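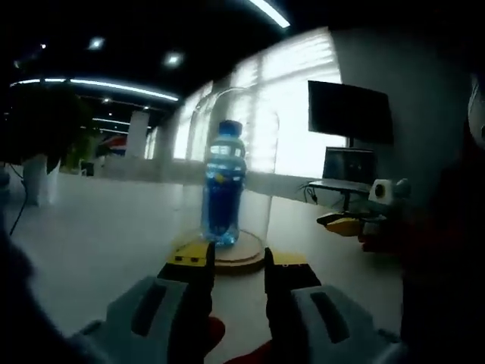
Home Notebook Kit reviews Bench bookings Older entries Log in

Oct 12, 2020
Tisorside workshop, long room
Rullbridge hand-held gripper kit, trial unit, second round

OK so the Rullbridge kit got a proper go today and I'm writing it up while my wrist still remembers it. Short version for anyone skimming: I like it a lot more than I did in August, I'd still haggle over the price, and the finger pads are the best thing in the case.

For those who missed the first round, we're looking at whether to keep the trial unit when the loan ends or send it back and wait for the Maruyama one, which is cheaper on paper but has been "shipping shortly" for as long as I've been asking. We want something a person can hold and do ordinary table tasks with, log the lot, and then use the logs to teach the arm. The Rullbridge people also want to sell us their processing service on top (they call it Wunder, capital W, and they are very proud of it). More on that further down.

Today's task: bottle and cloche. Water bottle with the blue liquid in it, on the round wooden base with the lip, glass cloche over the lot. Two halves to the job. One, lift the cloche off and put it down on the white table without a clank. Two, pick up the bottle and set it back on the base somewhere near the middle. Then cloche back on. I picked it on purpose to be mean. Everything that can confuse a camera is in there: clear glass, clear plastic, curved reflections off the windows, and a coloured liquid that looks different depending on which side you come at it from.

Numbers first, then the grumbling.

Runs logged: 59
Keepers: 40
Wunder score for the batch: not back yet

Most of the rejects were mine. I kept starting to move before the beep, which the manual warns you about in bold, and I read the manual after lunch. A few were tracking dropouts, and those were nearly all with the fingers right up against the glass. I had the blinds down but there's still a lot of white coming through that wall of windows, and the cloche picks it up along the curve. Worth redoing the same thing in the evening with only the ceiling lights on. If the dropouts go away we know it's glare, and if they don't I'll be having a longer conversation with Rullbridge.

Fingers. Black grip pads on the inside faces, yellow tips, light grey housings lower down. The pads are grippy without being sticky, and I'm delighted with them! The old foam ones we made ourselves would drag on the glass and then let go all at once, which is a horrible feeling when you're holding something breakable. With these I could take hold of the cloche by its sides, feel it settle and lift. No squeal. The yellow tips are handy for a reason I hadn't thought of, namely that you can find them in the footage instantly, even when everything around them is see-through.

Opening width is the thing to watch. Wide open it goes round the bottle with room to spare. The cloche is a different story and I had to come in quite square to it. Come in at an angle and one tip touches first and nudges the whole works along the table, base and all. I'd like another couple of centimetres of travel. Rullbridge has a wide-finger set in the catalogue, priced separately (of course), and I've asked if we can have a pair for the rest of the loan.

Weight. The manual says 298 grams for the finger module alone and I believe it, but the thing in your hand is the whole assembly and it's front heavy. Fine for ten minutes. After an hour I was resting my elbow on the table between runs, and the later lifts look a bit droopy when I scrub through them. Note to whoever does the next batch: take breaks, swap hands, don't be a hero. Long sleeves are a nuisance too, mine kept creeping forward over my wrist and I pushed them up about every third run. Elastic band tomorrow.

Trigger feel: good. Light pull, no dead zone to speak of, springs back open cleanly. In August there was a scratchy bit halfway through the pull on the first unit and they've either fixed it or we got a lucky one. I'd ask before we sign anything.

Logging app: meh. It's the weak spot. Pairing took three goes, then it was solid as a rock until I let the laptop go to sleep, and then it took another three. There's no way to tag a run as bad straight after you've done it, you have to go back through the list afterwards and remember which was which. So I had a pencil and a scrap of paper beside me, like an animal. I've sent them that as feedback and got a cheerful reply saying it's "on the roadmap". We'll see.

Now the Wunder service. You upload your runs, they clean up the tracking, line up the finger opening with the video, throw out anything that fails their checks and send you back a tidy set. The entry plan covers 1000 runs and after that you pay per batch. The August test batch came back quickly and it was clean, I'll give them that. My worry is the throwing-out part. With a task like today's, the interesting runs are the wobbly ones, where the bottle goes down on the lip of the base and has to be nudged in. If their checker bins those as failures we'd be paying to lose our best material. I've asked them to return the rejects as well, flagged, and I want that in writing before we go past the entry plan.

We could do the cleaning ourselves. It'd be a chunk of somebody's winter, and I suspect that somebody is me, so take my enthusiasm for the paid option with a grain of salt.

Odds and ends from the bench, in no order:

- Check the liquid level in the bottle before a session and mark it. I forgot and now I can't say if the weight was the same as August.
- Wipe the cloche. Fingerprints show up in the video and I don't want the arm learning my fingerprints.
- Wooden base slides more than you'd think on the white tabletop. Try a bit of shelf liner under it, but do one batch with and one without so we can compare.
- Keep the cables at the desk edge tucked back, I snagged one with my hip going round to the laptop.
- Spare screws for the finger housings: there are none in the case. Who sends a kit with no spare screws?
- Charger is one of those proprietary ones. Label it before it walks.

Where I've landed for now: keep the hardware if they'll throw in the wide fingers, hold off on anything bigger than the entry plan for Wunder, and stop waiting on Maruyama unless they can give us a date. If anyone feels strongly the other way, scribble it under this entry before the loan runs out and I'll bring it up when they ring.

Next session: same task, evening light, sleeves sorted, beep respected. After that I want to try it with the screw cap, just a quarter turn to start, and I fully expect to hate it.

Later. Batch of 40 went up to the server without a hitch, left it processing. Kit's back in its case and the charger is in the top drawer, with a label on it this time.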